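Clube de Robótica Divdale
Relatório de andamento para a Fundação Grewal
4 de março de 2019

Olá, Esperanza Palacios, e olá a todo o pessoal da fundação!

Desta vez o relatório vai um pouco mais comprido que o anterior, porque aconteceu bastante coisa e eu prefiro contar com calma (quem já leu meus relatórios sabe que não consigo ser breve). Continuo sendo o professor responsável pelo clube e continuo escrevendo isto na sala dos professores, com o café esfriando do lado.

Onde estamos

O projeto que vocês aprovaram era ensinar um braço robótico a mexer peças de xadrez, e é nisso que estamos até o pescoço. A turma tem nove alunos, todos do ensino médio, e quatro deles nunca tinham escrito uma linha de código antes de entrar. Hoje esses quatro discutem ângulo de punho no corredor, o que me enche de orgulho e deixa a professora de história meio desesperada.

Decidimos passar o semestre inteiro no simulador. Eu sei que na proposta original a gente falava em montar o braço de verdade logo de cara, mas foi a melhor decisão do ano! Os alunos erram à vontade, derrubam o tabuleiro inteiro, reiniciam e tentam de novo. Batizaram o ambiente de Zovdale, depois de uma votação disputadíssima, e o programa que planeja os movimentos ganhou o nome de Dultov. Não me perguntem de onde saiu.

O tabuleiro pequeno

Começamos com o xadrez completo, oito por oito, e foi um sofrimento. Peça demais, espaço de menos, garra esbarrando em tudo. Aí uma aluna do segundo ano apareceu com a ideia de usar o minixadrez, aquela variante de cinco por cinco, e o trabalho destravou. Dá para ter uma partida de verdade, com menos casas para calibrar, e sobra tempo de aula para entender por que uma jogada falhou.

As posições de teste são escolhidas pelos próprios alunos. Eles adoram montar situação maldosa: peça preta grudada em peça branca, peça alta no canto, duas peças lado a lado na última fileira. A regra é que quem inventa a posição tem que ajudar a dupla que vai resolver, e isso acabou com boa parte das maldades gratuitas (não com todas).

A câmera virtual fica presa no punho do braço, então o programa enxerga as peças quase de cima, com os dedos da garra aparecendo embaixo. Distinguir um peão de uma torre desse jeito é bem mais chato do que parece. De cima, muita peça vira uma base redonda com uma pontinha inclinada para fora, e a turma passou duas semanas brigando com isso. As sombras também atrapalham: uma casa verde escurecida já foi confundida com casa ocupada mais de uma vez.
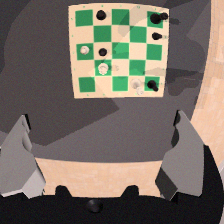 O que ainda não funciona

Vou ser franco, porque vocês sempre foram francos comigo. O reconhecimento das peças pretas está pior que o das brancas. A base escura engole os detalhes, e o Dultov chuta mais do que deveria. Temos duas duplas nisso, uma mexendo na iluminação do Zovdale e outra tentando usar a altura da peça em vez do contorno.

As letras e os números da borda do tabuleiro também não servem para nada na vista do punho, ficam borrados demais para ler. A turma queria usá-los como referência e teve que desistir. Agora o programa se orienta pelas casas dos cantos, que são todas verdes, e confesso que ficou mais simples assim.

E tem a captura. Mover uma peça para casa vazia a gente já treina bastante. Tirar a adversária primeiro, largar fora do tabuleiro e só depois mover a sua é outra conversa, e quase toda tentativa empaca na segunda etapa.

Dinheiro

Gastamos 2.967 reais até agora, quase tudo em duas placas de vídeo usadas e memória para os computadores do laboratório. As notas seguem no envelope com o extrato. A verba do braço físico continua intocada, e eu gostaria da autorização de vocês para comprá-lo só em agosto, com o semestre de simulação encerrado.

Próximos passos

Até o fim do semestre queremos uma partida inteira de minixadrez jogada pelo braço simulado contra um aluno, com capturas e tudo. Os candidatos a adversário já estão fazendo fila. Também vamos escrever um guia curto para a turma que entra depois, e esse texto fica por conta dos alunos, com revisão minha.

Esperanza, se você puder vir nos visitar, a turma ia amar! Mande uma data e eu reservo o laboratório.

Um abraço do clube inteiro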